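Deferred payment account

A deferred payment account is a form of retail credit in which a customer takes goods at once and settles the bill after an agreed gap. Shops use it mostly for furniture, kitchen fittings and large appliances. It differs from hire purchase in that the goods belong to the buyer from delivery.

The modern form in Wekcombe is usually traced to the furnisher Darnstead, whose credit manager, Daranee Ongart, drew up a plan with a payment gap of 8 months and a minimum order of £300. Interest ran from the order date but was cancelled if the full price was paid before the gap ended.

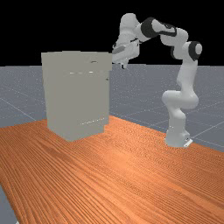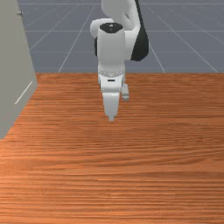 Rival shops copied the plan with changes. Brollora dropped the minimum order and charged a set-up fee instead. Lepik kept the minimum but split the balance into three equal payments, the first due in January — a term that suited customers who bought before Christmas.

Critics have mainly objected to backdated interest. Baltazar Cisneros, in a pamphlet on store credit, argued that a buyer who was one day late could owe interest for the whole gap. Darnstead later added a grace period of one week.

See also: Store card; Hire purchase; Instalment credit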